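Subject: Re: [prukcombe-home] Lime in the kettle and the coffee machine

On the list it was written:

> Our water in Prukcombe is very hard and after every month
> my kettle has a white crust on the bottom. I tried vinegar
> but the smell stays for days and my family complains. Is
> citric acid better? How much must I put? And can I use the
> same for the coffee machine? The booklet from Casov only
> says to buy their own liquid.

Hello to all,

I moved to the upper part of Prukcombe five years ago and I had the same trouble, so I will write what I do. Please correct me if something is wrong.

For the kettle I use citric acid powder, the kind sold for food. I fill one liter of water, put in 20 grams, and warm it, but I do not let it boil. I was told by the shop that with boiling the acid can make another kind of deposit which is harder to take off. After this I leave it for 60 minutes and pour it away. Then I rinse three times with clean water, and the first full kettle after that I also pour out. There is no smell at all, and this was for me the main reason to stop with vinegar.

If the crust is thick, one time is not enough. Do it two times with a fresh mix. Please do not scratch with a knife or a steel sponge. I did this with my old Bortolotti kettle and afterwards the lime came back faster on the scratched places.

For the coffee machine I am more careful. Mine is a Kiltetti and its booklet permits citric acid, but yours does not mention it, so I would write to the maker before trying. Some machines have aluminum parts inside and the acid is not good for them. While the guarantee is still running I would simply buy the liquid.

What helps more than any cleaning is to not leave water standing. In the evening I empty the kettle and the tank, and I wipe the outside with a microfiber cloth that is only a little damp. Since I do this, I descale in October and then again in spring, and the crust stays thin.

About the price: a bag of 200 grams is enough for ten kettles. I keep it in a jar with a good lid, because in an open bag it becomes one hard stone.

One question from my side. Does anybody here use a filter jug every day? I would like to know if it makes a real difference with our water, or if the cartridges are only an expense.

With kind greetings from the upper part
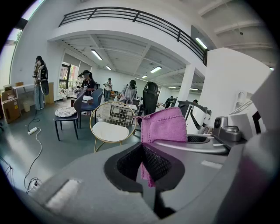

The pink microfiber cloth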